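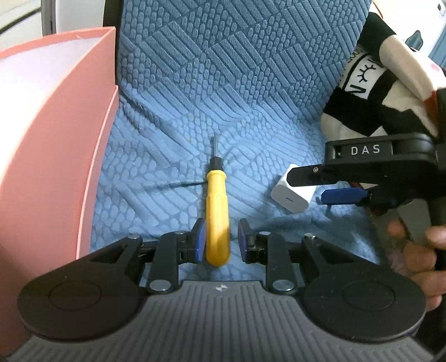
# The Third Drawer, Flerkville

20 January 2023

Welcome to the drawer page! Every house I've ever lived in has had one drawer that nobody wants to own up to, and ours is the third one down, under the tea towels and above the baking trays. We've been in Flerkville since the March before last, and I'm ashamed to say the drawer moved in with us more or less as it was, tipped into a box at the old place on Warum Street and tipped out again at this end. Last week it stopped opening more than a hand's width, so I finally got the blue cloth out, gave myself an afternoon and a pot of tea, and went through the lot.

The family have asked what turned up (and, in my brother's case, whether I've found his things), so I've put it all on the one page. Have a scroll, and sing out if anything is yours.

## The yellow screwdriver

My favourite thing in the whole drawer, and I don't mind saying so. It has a long glossy handle with grooves running down the grip, a flare at the top where your thumb sits, a little black collar and then a thin silver shaft. I do love a yellow handle. You can put it down in long grass, or at the back of a dark cupboard, or in among all the other grey and black bits and pieces, and it will still be there waving at you when you come back for it.

I had been telling everyone for months that it was lost. I'd even bought a replacement, a stubby thing from the Wedix bargain bin that I have never warmed to, and all that time the yellow one was lying along the back of the drawer behind the rolling pin. That's what was stopping it from opening, I think, although the potato masher may have had a hand in it too. The handle is a nice fat shape with a rounded end, so it sits well in the palm, and my hands aren't what they were, so I notice that sort of thing.

It did the battery cover on the bathroom scales, the loose knob on the linen press and both hinges on the laundry cupboard before tea that same night. I got a bit carried away, if I'm truthful. Once you have the right screwdriver in your hand you start seeing wobbly things all over the house.

## The white power adapter

Now this one I do need help with. It's a white block with rounded corners and a slot-shaped port in the end, and I haven't the foggiest what it came with. It isn't for my phone, as I have that one and it never leaves the kitchen bench. My niece thinks it might belong to the tablet we all chipped in for when Mum was in hospital. Shivam Chaudhary from next door had a look over the fence and reckons it could go with any one of 100 different gadgets, so I shouldn't throw it out until I've asked around.

So I'm asking around! If you stayed with us over Christmas and went home without a way to charge something, please get in touch and I'll pop it in the post. I've put it in the dish by the front door with a bit of masking tape on it.

## The blue cloth

It isn't really part of the drawer, but two people have asked about it already, so it may as well have its own spot. It's a textured blue cloth and I spread it out whenever I'm sorting anything small. Screws don't roll on it the way they do on a bare table, and at the end you can gather up the corners and shake the whole business into a tin, fluff and all. I did the button jar on it in the winter, and the Christmas lights after that.

The colour is a help as well. Silver shows up on it, and white does, and yellow looks an absolute treat.

## Everything else

The rest was a mixed bag. I'll run through it quickly for those of you who like a list, and I know there are a few.

- Bouzid cabinet keys, still on their string. We don't have the cabinet any more, but I couldn't bring myself to bin them.
- Birthday candles, mostly pink, mostly used.
- The instructions for the old toaster.
- A bag of picture hooks, which went straight out to the shed.
- The torch! It needs new batteries but it's otherwise fine.
- Enough rubber bands to hold the house together in a gale.
- A raffle ticket, number 382, from the school fete. We didn't win.

I filled one shopping bag for the tip and another for the op shop, which I thought was a fair effort for one afternoon, even allowing for the long stop in the middle when my sister rang.

## Where it all lives now

The drawer has been wiped out and lined, and it opens all the way for the first time since we moved in. Anything to do with mending has a shallow tray at the front, with the yellow screwdriver lying along the edge where I can get at it. Chargers and leads have a shoebox in the hall cupboard – please put them back in it, and please, if you're bringing a new one into this house, write on it what it's for. I've left a marker pen in the box for that very purpose and I'll be checking.

The potato masher has gone in with the saucepans, where it should have been all along.

I'm hoping to start on the sewing basket in March, and there will be another page like this one when I do. Until then, the adapter is by the front door, the kettle is usually on, and if you need a screw tightened you know where to come. Bring the thing with you if it's small enough to carry, or ring first if it's a wardrobe.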